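Summer Bedding and Everyday Clothing: Bedroom Gallery
Published 1 Mar 2019
Text and selection: Ľubica Urban, Household Textiles Section, Vaturer Institute

The Household Textiles Section maintains a record of bedrooms in ordinary use, with attention to bed coverings and to the clothing that is sorted and folded on them. The full record holds 1,002 entries, of which 261 concern woven mats and other summer bedding. The present page belongs to the series on bamboo sleeping mats. Entries were checked and indexed in February by the staff of the Ulteo reading room.

Bamboo mat with woven border, patchwork quilt and blue jeans. The mat is made of thin slats in tan and brown and is finished along its edge with a beige woven strip. Red and white dotted panels are visible in the quilt below it, and a cartoon-print blanket lies at the far end of the bed.

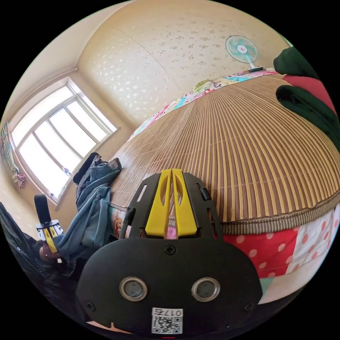
How should a bamboo sleeping mat be cleaned at the end of the season?
Wipe the slats in the direction of the weave with a well-wrung cloth, let both sides dry fully in moving air, and roll the mat loosely for storage in a dry closet.

The fabric border of a mat generally wears before the slats do. Readers who own mats of this type are advised to inspect the stitching along the border each time the mat is taken up, and to repair any loose section before the mat is rolled. Further guidance is given in section 9 of the Żak handbook, available at the reading room desk.

Light blue denim jeans on the mat. The legs are bent and spread apart, with a triangle of the bamboo weave showing between them. Seam stitching and soft creases can be made out, together with slight fading of the cloth.

A firm surface is well suited to the folding of heavy cotton. Jeans should first be laid flat and smoothed by hand from the waist to the hem. One leg is then placed over the other along the seams, and the garment is folded in half or in thirds according to the depth of the shelf.
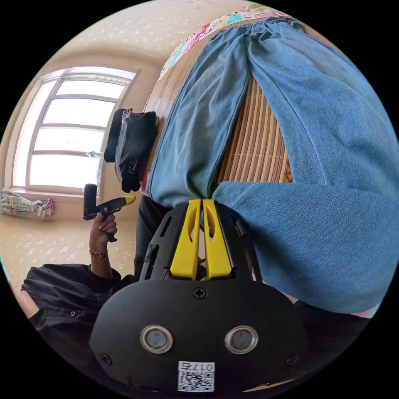 Garments that are to be stored for several months should be completely dry and should have their pockets emptied. Zippers are best left closed. Denim may be stacked, with the heaviest items at the bottom, and does not require tissue between layers.

The other galleries in this series, 16 in all, are listed in the Prilus catalog under Bedding, Summer. Requests for prints may be made in writing to the Household Textiles Section.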